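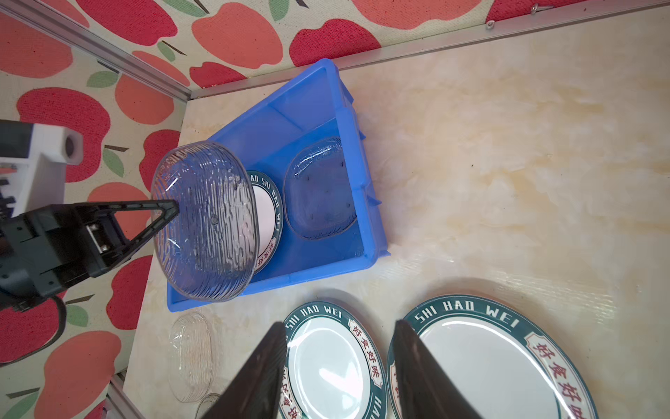 Tableware crate at Stulodgate: teal-rimmed plates and clear glass dishes.

Eltine Community Kitchen Fund
Progress report, second period
Submitted by Brorkano Housing Services

1. Purpose of the grant

The grant of $3,399 was awarded to replace and reorganize the shared tableware at the Stulodgate residence. Residents had reported that dishes were stored in several different cupboards, that pieces were often chipped, and that sets could not be found when group meals were held.

2. Work completed in this period

All cupboards in the ground floor kitchen were emptied and cleaned in September. Damaged items were discarded. The remaining pieces were sorted by type and are being moved into plastic storage crates, which fit the lower shelves and can be carried to the dining room by one person.

The white plates with the teal "SHI HAO WEI" rim have been adopted as the standard dinner plate. They were already in use at the residence and were well liked. Plates are to be stored upright against the wall of the crate, and small flat dishes, such as the square glass ones, are to lie on the crate floor. Large glass bowls go in last.

3. Spending

To date, $500 has been spent on crates, shelf liners, and labels. A further order of plates has been placed with Bansal, our regular supplier, and will be charged to the next period. No funds have been moved between budget lines.

4. Difficulties

Labels applied to the first crates came loose after washing and will be replaced with tie-on tags. The large bowls take up more space than the original plan allowed, and we have set aside 3 additional crates for glassware. Residents asked that the crates remain open on top so that items can be seen at a glance, and lids have been removed from the order.

5. Next steps

The Bansal order will be checked on arrival and packed in the same way. Table settings for 20 people will be held together on one shelf for group meals. A printed shelf plan will be posted inside the pantry door, and a copy will be attached to the final report together with the receipts.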